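Search help topics
Search
Ask something

Baby corn in a stainless pot — how long, and do I need to scrub the pot first?

Making a stir fry for my in-laws, bought fresh baby corn for once instead of the can.

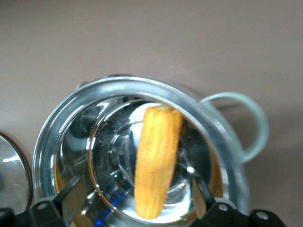 I want to boil it a little before it goes in the pan with everything else, and have no idea on timing. The canned stuff is soft already so I never had to think about it. Also my pot is plain stainless, the Flolletti one, no coating. It gets little specks on the bottom even after washing. Is that ok to cook in or should I be going at it with something stronger? Would like to use the same pot for the noodles after. Dinner is at 6 so quick answers pls.

Posted by wokside_26, 19 September 2021

Yasir Bangash
Boil 3 or 4 min, no more. Water already boiling and salted before they go in. Drain, then cold water so they stop cooking. Thick ones you can split lengthwise, they take sauce better that way. You want it to still snap when you bite. If it bends its gone too far, still edible tho.

Pot — wipe it with a damp cloth first, half the time specks are just crumbs or dried on drops. If they stay put, warm water and baking soda paste, leave it 10 minutes, soft sponge. White chalky spots are from hard water, little vinegar takes care of those. No steel wool!! I wrecked the shine on mine in December and it never came back. Noodles in the same pot is fine, fresh water though.

824 people found this helpful

pannier_jo
i dont boil it at all. straight in the hot pan with oil, couple min longer than the peppers. more flavor imo

Clolon18
What Yasir said on the vinegar. We're in Udstead and the water is terrible, every pot I own has spots. Doesn't hurt anything. Also try the Janjua chili sauce on baby corn, so good. Can you freeze the leftover ones does anyone know? I always end up with half a pack

Related
Canned vs fresh baby corn in curry
Rainbow stains on stainless steel
When do you salt noodle water
Can I peel baby corn ahead of time
Getting burnt rice off a pot bottom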